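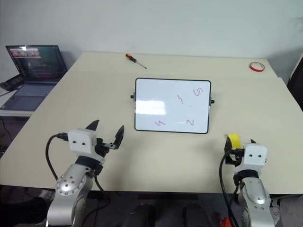
Figure 2. A small framed whiteboard with four handwritten red marks, lying on a cream table; a screwdriver and a roll of red tape lie nearby.

Research articles / Writing and shared surfaces
Search this journal Enter keywords, author or DOI Go

4.2 Marks made without a baseline

When people write a number on paper they are helped along by all sorts of things they hardly notice, such as the ruled lines, the edge of the sheet, and the simple fact that the page is facing them. A whiteboard laid down flat on a table takes most of that help away (and anyone who has tried to share one with a colleague sitting opposite will know the feeling). The board in Figure 2 shows what we mean rather nicely. One mark, up toward the right corner, looks like a 5 that has been rotated or perhaps reversed. Another could be read as a 4 or as a y, depending on how generous the reader is feeling, and near the bottom edge there is one that resembles a 4 lying on its side, with something like a 2 or a Z next to it.

We coded all such marks in the Sillildale set, 1,780 of them altogether, and we asked 2 readers to work through them separately and write down the first reading that came to mind. They were allowed to walk to any side of the table they liked, and both of them did so far more than we had planned for! Where the readers disagreed, we kept both answers. Ashour had advised us early on to settle every case by discussion, and we did try that for most of April, but the talks grew long and we found that each reader simply became attached to his or her own side of the table.

Glare turned out to matter as well. A glossy board under a ceiling light will usually carry a bright patch somewhere, and in Figure 2 it covers part of the left half, while the marks we have just discussed can still be made out. Our coding sheet, which is adapted from the one used in the Tedari study, has a column for reflections, and we would gently encourage others to include one too.

A word should be said about the objects that share the table with a board. We noted tools, tape and the like whenever they were in view, and we left them where they were. Baltasar Retamal suggested that a long object lying at an angle might nudge a reader toward one orientation over another, much as a tilted picture frame does on a wall. We have not tested this, and the Zesell coding scheme we followed offers no category for it, so the notes are kept as free text in the appendix.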